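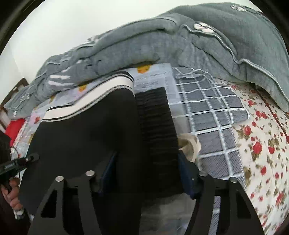 About Zundatard

Zundatard is a household linen and laundry service based in Gillarora. We wash, dry, fold and return bedding and clothing for homes in town and on the surrounding properties. The business opened with one washer in a rented shopfront on Egan Street and now runs from a larger shed behind the old produce store.

What we take

Quilted comforters and doonas, sheets, blankets, pillowcases, knitwear and everyday clothes. Kids' bedding is a good part of our work. Pieces with appliqué, piping or other stitched trim are washed inside out in a mesh bag and dried on low. Knits are dried flat. We don't take leather, suede or anything marked dry clean only.

Home visits

Our Markiso service is for people who would like the work done at their place. One of our staff comes to the house, strips and makes the beds, sorts what is lying on them, and folds clothes into drawers or stacks them where you ask. A visit covers up to 6 beds. Please tell us beforehand if anything needs to stay where it is.

Our people and our year

We employ 19 staff, most of them part time and all of them local. Last year we washed 1,653 comforters and doonas. June is our busiest month, so allow an extra day for heavy items in winter.

Pick-up and delivery

Free within Gillarora. Outside town we deliver up to 100 kilometres for a flat fee, with the van leaving at 7 am. Bags and labels are available at the counter.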